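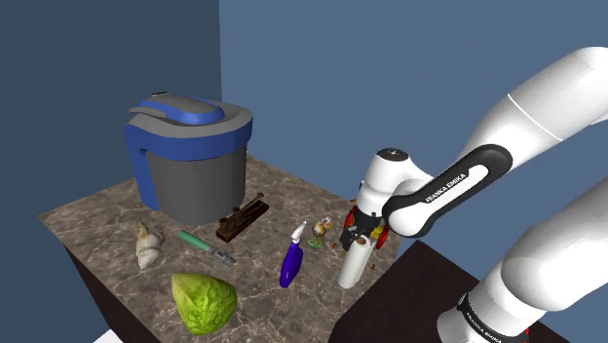
Dry, cracked and sore hands are one of the most common reasons for an appointment at the Dakincombe Skin Service. In most cases the cause is repeated contact with water, soap and cleaning products, at home as well as at work. A tabletop with a stone pattern and an assortment of household objects on it, as shown, may be wiped several times a day in a busy home, and each wipe brings the skin into contact with whatever is on the cloth. The answers on this page are intended for adults. Parents and carers should ask for our separate leaflet on children's skin.

What is hand dermatitis?

Hand dermatitis is inflammation of the skin of the hands. It may cause redness, itching, scaling, small blisters or painful splits, particularly over the knuckles and at the fingertips. It is not an infection and cannot be passed to another person. The words "dermatitis" and "eczema" are used to mean the same thing on this page and in our letters.

Who is likely to be affected?

Anyone may develop the condition. It is seen most often in people whose hands are frequently wet, including hairdressers, kitchen staff, cleaners, nurses and parents of young babies. A history of childhood eczema, asthma or hay fever increases the risk. Of the 2,267 patients who completed our last questionnaire, 569 stated that their hands were worse in December than at any other time of year.

Should I stop washing my hands?

No. Hands should still be washed after using the toilet, before preparing food and whenever they are visibly dirty. Use lukewarm water and a soap substitute where possible. Rinse well, including under rings, and pat the skin dry. Rings are best removed before washing, as soap collects beneath them.

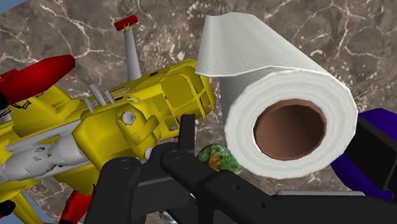 Ilse Böttcher writes that she dries her hands carefully but still has splits between the fingers every winter, and asks whether she should change her moisturiser. A change may help. Lotions contain a good deal of water and may sting broken skin, whereas ointments are greasier and usually better tolerated. We would suggest an ointment at night and a cream during the day. Splits that have not closed after two weeks of regular treatment should be shown to a pharmacist or doctor.

How much moisturiser should I use, and how often?

Apply it after every wash and at bedtime. Smooth it on in the direction of the hair and leave a thin, shiny layer on the surface. Allow 10 minutes before handling paperwork or putting on gloves. If a steroid cream has also been prescribed, leave a gap between the two products, following the advice given with your prescription.

Which gloves are suitable?

For wet work, choose gloves without latex and wear a thin cotton pair underneath. Gloves with holes should be thrown away at once. Long periods in waterproof gloves cause sweating, which may itself irritate the skin, so take them off at regular intervals. For dusty or dry tasks, cotton gloves alone are normally sufficient.
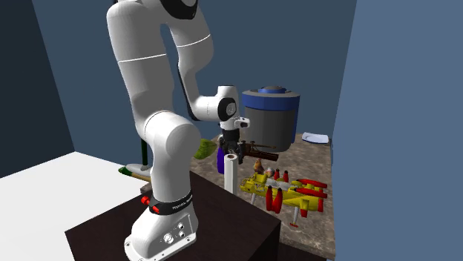 One reader reports that her hands clear completely on holiday and flare within days of returning to work, and would like to know if she needs an allergy test. A pattern of this kind should be investigated. Patch testing is available by referral at our Herrera Building clinic and requires three visits in one week. Please bring a list of every product you handle at work, with safety sheets if your employer can supply them. Do not bring undiluted chemicals.

When should I seek urgent advice?

Contact your doctor or pharmacist promptly if the skin becomes hot, swollen or increasingly painful, or if there is pus or a yellow crust. If you also have a fever or feel generally unwell, seek medical help the same day.

Can I obtain this information in another format?

Large print and audio versions may be requested from the reception desk on Plevasier Road. Please allow five working days.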